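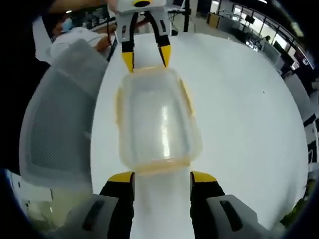

Clear food container with a yellow-tinted rim on a round white table, Tultham office.

Category: Data cards > Facilities > Shared tables and kitchen goods

Clandlow Shared Container Register
README and data card

Last updated: 3/28/20

Summary

The Clandlow Shared Container Register is a table of the reusable food containers, trays and lids kept for common use at the Tultham office. Each row records one item: its form, its color, its closures, its condition, and the room to which it is assigned. The register is maintained by the Kassab facilities office and is released to the staff of all resident teams. It is also provided to Gidari, the supplier responsible for replacement items.

The register covers goods that are open to general use. Personal lunch boxes, disposable packaging and catering equipment brought in for a single event are outside its scope.

Contents of the release

containers.csv: the register itself, one row per item
rooms.csv: room codes and room names
terms.txt: the controlled terms permitted in each field
README: this document

Files are encoded in UTF-8. The field separator is a comma, and text values containing a comma are enclosed in double quotation marks. Empty values are left blank. The words "none" and "unknown" are controlled terms with separate meanings and must not be used to fill a blank.

Coverage

The register covers six rooms on the window side of the building, including the open office and the kitchen that serves it. Items are assigned to the room in which they are stored overnight. An item found on a worktable during the day is still recorded under its storage room, and the table is entered in the surface field.

Storage rooms in the basement are not covered. Items held there as spare stock appear in the register only after they have been issued.

Fields

The main table has 13 fields.

item_id: permanent identifier, never reused after an item is withdrawn
room: code of the storage room, as listed in rooms.csv
surface: the table, shelf or counter on which the item was last recorded
item_type: container, tray, lid or insert
wall_finish: clear, frosted or opaque
trim_color: color of the rim, handles or clips where this differs from the body
closure_type: clip, press-on, sliding or none
closure_count: number of separate closures on the lid
lid_present: yes, no or unknown
marking: text of any label applied by the facilities office
contents_state: empty, in use or unknown
condition: good, worn or withdraw
notes: free text, one sentence where possible

Recording closures 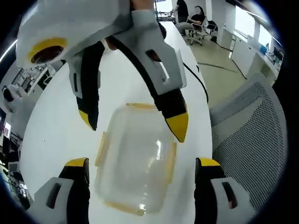
Closures are the most frequent source of disagreement between recorders, and the following rule applies to all rows entered after February. A closure is counted once for each part that can be opened separately, whether or not it was open when the item was recorded. The clear container on the white tabletop, with its pale yellow-orange locking clips placed one on each side of the lid, is therefore entered as closure_type "clip" and closure_count "4". Tabs that form part of the rim and do not fasten anything are not closures. If a clip has been lost, the recorder enters the number that remain and describes the missing part in the notes field. Hinges are not counted.

Where the lid and the body have been separated, each receives its own row. The identifier of the matching part is entered in the notes field of both rows. A recorder who is unable to match a lid to a body leaves the reference out and does not guess.

Recording color and finish

Clear plastic presents a particular difficulty on a white surface. Walls that appear milky against the tabletop may prove to be fully transparent when the item is held over a darker background. Recorders are asked to lift the item before completing wall_finish. The term "frosted" is reserved for items whose walls remain cloudy in both positions. Scratches and clouding from dishwasher use are recorded under condition.

Trim colors are limited to the terms in terms.txt. Yellow, yellow-orange and orange were separate terms in earlier releases. They have been merged under "yellow" for all items. The original wording has been retained in the notes field for rows in which the difference was considered useful for ordering spare parts. Persons comparing the present release with an older copy should apply the same merger to the older copy first.

Containers and trays

An item is a container if it was made to take a lid, and a tray if it was not. Depth is not a criterion. Handles do not by themselves make an item a tray, although most of the trays in the register have them. Where the original design is in doubt, the recorder should consult Nadhirah Osman, who holds the supplier sheets.
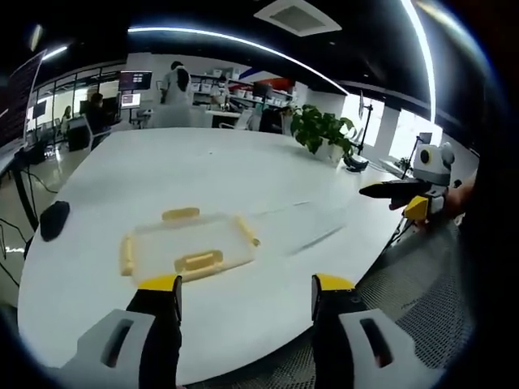
Transparent tray with yellow handles on the large oval table; potted plant farther back.

Trays kept on worktables are used mainly for small dry goods such as wrapped biscuits, tea bags and sugar packets. They are not assigned to individual desks. A tray may remain on a table for the working day and should be returned to its shelf by the last person to leave the room. Plants and desk accessories sharing the same table are not registered and should not be mentioned in the notes.

Method of collection

Items are examined by two recorders working separately. Each completes a paper sheet without reference to the other. The sheets are compared by Rasha Haddad, and rows on which they differ are examined again with both recorders present. The agreed value is entered. The paper sheets are kept for six months and then destroyed.

The present release was compiled from sheets completed by Elias Sabbagh and Carla Saliba. The room list was supplied by Ruan Hendricks.

Quality and known limitations

The surface field reflects a single visit and should not be read as the usual position of an item. Containers move between tables in the course of a day, and the register is not suited to studying how often any one table is used.

The contents_state field is incomplete for the kitchen. Recorders were instructed not to open closed containers in the refrigerator, and the value "unknown" was entered for all of these. The same instruction applied to containers bearing a handwritten name, even where the item was plainly common stock.

Capacity is not recorded. Earlier drafts included a field for volume, taken from the base of the item, but many of the molded figures could not be read and the field was withdrawn. A request to restore it as an optional field is under review.

The condition field depends on judgment. "Worn" has been applied more strictly to containers than to trays, and comparisons between the two types should be made with care.

Permitted uses

The register may be used for ordering replacements, planning shelf space and preparing notices to staff. It may be copied in whole or in part within the building. Teams that keep their own lists may import the identifiers, provided that the identifiers are not altered.

The register may not be used to trace the habits of individual staff members. No names of users are held in any field. Any name entered by mistake in the notes field should be reported and will be removed.

Care of registered items

Lids are to be opened one clip at a time, with the free hand resting on the body of the container. Clipped lids are washed open and dried separately. Items marked "withdraw" are placed in the gray bin under the kitchen counter and must not be put back on the shelf, even when the damage is confined to the lid.

Corrections

Corrections should be addressed to Rasha Haddad at the Kassab facilities office. Please quote the item_id, the field concerned and the value proposed. Corrections to closure_count require the item to be presented at the office or left on the front shelf with a note attached. Accepted changes appear in the next release.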